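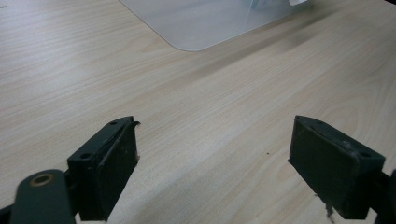
What we wanted to find out

When I signed up for this project I figured I'd be doing the fun part, meaning holding the grippers and moving plastic bins around. Instead Jaanus Paju (my project partner, and a much more patient person than me) and I ended up writing the rules for how everyone else should do it! I'm glad now. I learned more from arguing over a two-page rule sheet than I did in most of my classes last March.

Our group collects demonstrations with hand-held grippers. One person stands at a table, does a small job with a gripper in each hand, and the recordings get used later to train a robot to do the same job. Our advisor, Angeliki Spanos, handed us 2,987 recordings from earlier students and asked a simple question: how many of these would you trust? We tossed 375 of them on the first pass. Some were missing one gripper's video, some started halfway through the task, and a whole bunch had no notes on which gripper had been used, so we couldn't tell if a weird grasp was the person or the hardware.

So the project turned into a set of house rules. We called it the Namosau sheet, after the shared folder it lives in, and yes, we know that's not a great name.

The pads were our first big argument

I wanted one line: check the pads before you start. Jaanus said "check" means nothing if you don't say what you're checking for, and he was right, which was annoying. Go look at a gripper that has seen real use. The pads get dusty, little pale flecks stick to them, and the material can fray and curl at a corner or get chipped down to a lighter gray. Is that okay to record with? We had three different answers from three different people, all of them very sure.

What we settled on is a wear grade. Grade A is clean and whole. Grade B has dust or scuffs, or damage that stays at the edge of the pad. Grade C has damage in the middle, where the object gets squeezed. A and B can record, C goes in the repair drawer, and the grade goes in the session notes every single time. I fought for banning B completely, but then we'd be swapping pads constantly, and a robot is going to have worn pads someday too. I still kind of think I was half right.

We also put in a replacement limit of 800 grasps per pad, even if it looks fine. I'll admit that number is a guess. We picked it from our repair log and we'd like somebody to test it properly.

Rules for the person at the table

This section got rewritten 6 times. The current version goes like this:

Start with both grippers in the camera's view and hold still for a slow breath before you move.

Run each cable so it has slack at your wrist and hangs off the table away from the bins. If it snags, stop and redo the take. Don't fix it mid-recording and hope.

Plain, dark sleeves, please, and keep them off the grippers.

Clear plastic gets its own tag. Stacked clear bins are tough, you get bright reflections along the rims and you can see straight through to whatever is inside. Same with frosted sheets on a pale tabletop, where the edge can get really faint. Tag it so whoever uses the data can pull those recordings out.

Write down the station number from the floor.

If you drop something, keep recording, finish if you can, and mark it as a drop. Old recordings had hardly any drops in them, and I don't believe for a second that people never dropped anything.

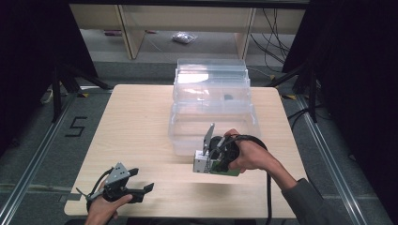
Trying the sheet on other people

Writing rules for yourselves is easy, so we gave the sheet to students from the Tovex group next door and stayed out of the way. Well, I tried to stay out of the way. Jaanus had to tell me twice to stop pointing.

The cable rule went over fine. The tagging rule didn't, mostly since people forgot what counted as "clear." Was frosted clear? Was a crumpled plastic bag clear? We changed the wording to "anything light passes through" and the questions stopped. The wear grades split people more than I'd hoped, especially between B and C, and Angeliki suggested printing a reference card with a photo for each grade. That's the next thing on our list.

One person also asked why we had nothing about breaks. Good question! Your wrists get tired and your motions get sloppy, and we had totally missed it. There's a break line in there now.

What's still open

We don't have a rule for lighting yet. A pale table can wash out in one spot and look grayish in another, and I don't know how much of that matters for training. The replacement limit needs a real test too. Jaanus is keeping the sheet up to date through the fall, and the version described in this report is the one from July 31, 2026.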